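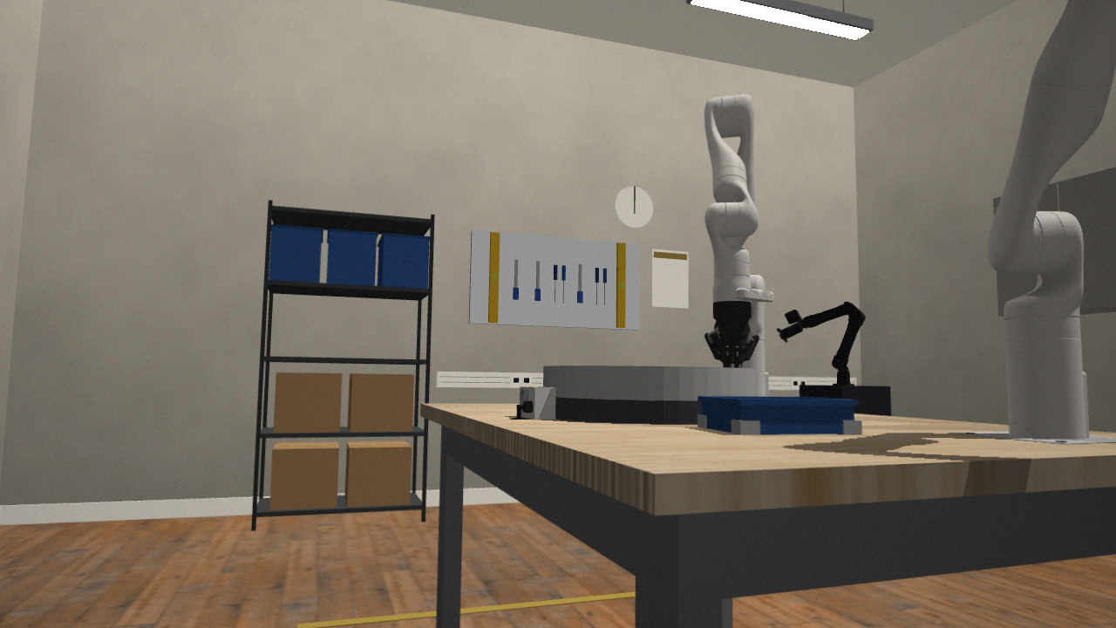
Liette Paquette has run the open afternoon at Dratier three times now, and she still gets asked first whether the arms will hit each other. "They share one bench, so it's a fair thing to ask," she said. This year's visitors came in March to look at the two-arm cell, which the company builds for Brurnurton and a few smaller buyers. Its software is tested on a simulated bench before anything is bolted down. One arm works over the big round platform. The blue tray sits in front of it, held by gray brackets.

Paquette said the brackets took longer to settle than the arms did. "If the tray moves a little, everything downstream is wrong. We spent two weeks on tray position. People want to hear about the gripper, and I end up talking about brackets."

Her team is small. Talha Yousafzai writes the motion code, and Soon-im Ok handles the bench layout. The demonstration started at 2 p.m. and 55 people signed the sheet, mostly from local machine shops.

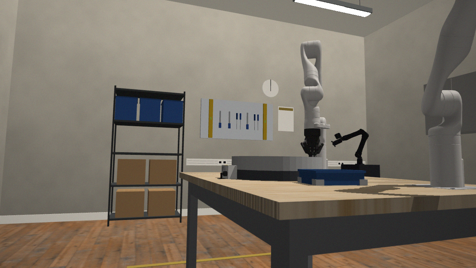 What visitors asked

Most questions were about cost and floor space. Paquette would not give a price. "It depends on what you want it to pick up, and I haven't seen your parts," she told one shop owner.

She was more open about failures. The team kept a log of 199 test runs and left it on a table for anyone to read. "I'd want to see the bad runs if I were buying," she said.

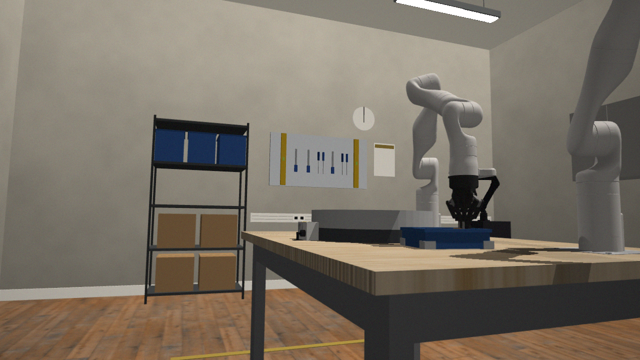
The gripper over the blue tray on the simulated bench.

Ok took questions on the drum, which has six small round holders set in a ring around a central hub. She said the ring lets an arm reach any holder without a long move across the bench.

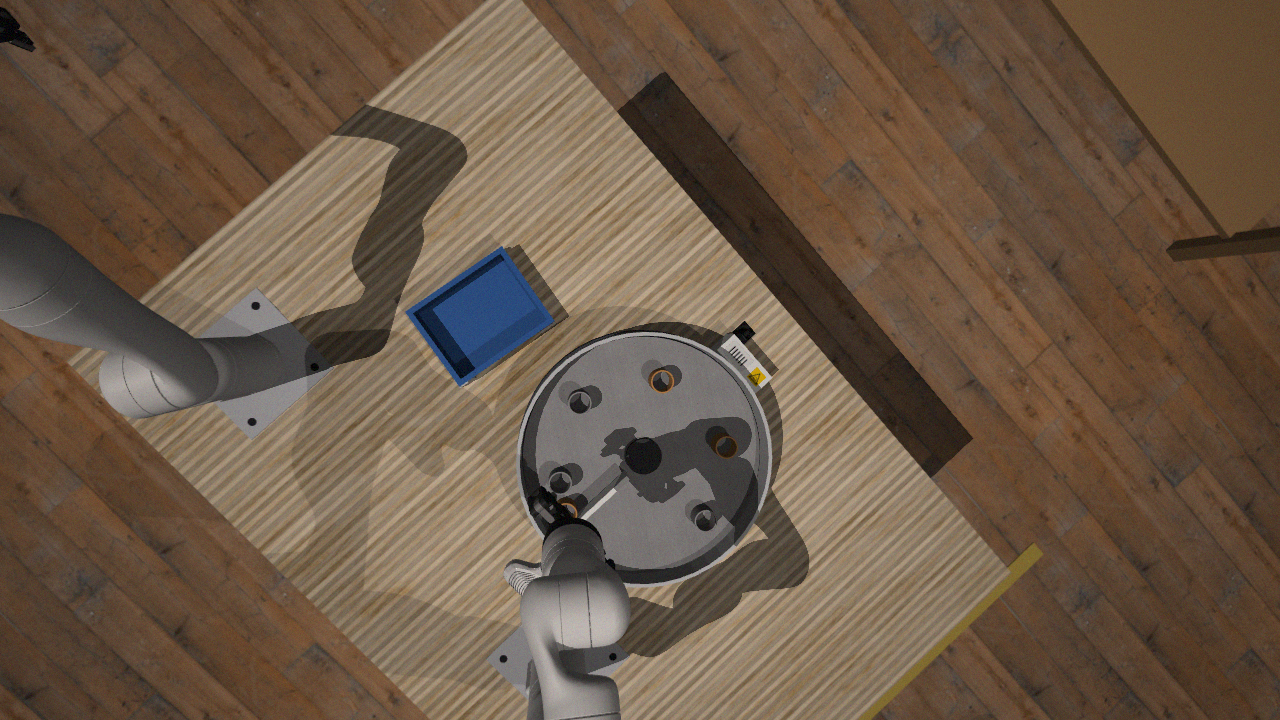
Waqas Minhas said he would wait another year before putting two arms on one bench in his own shop, and that he wanted to see how long a changeover takes. Paquette said she would send him the times for three part sizes. The next open afternoon will be held at the Tanoli building, which has more parking.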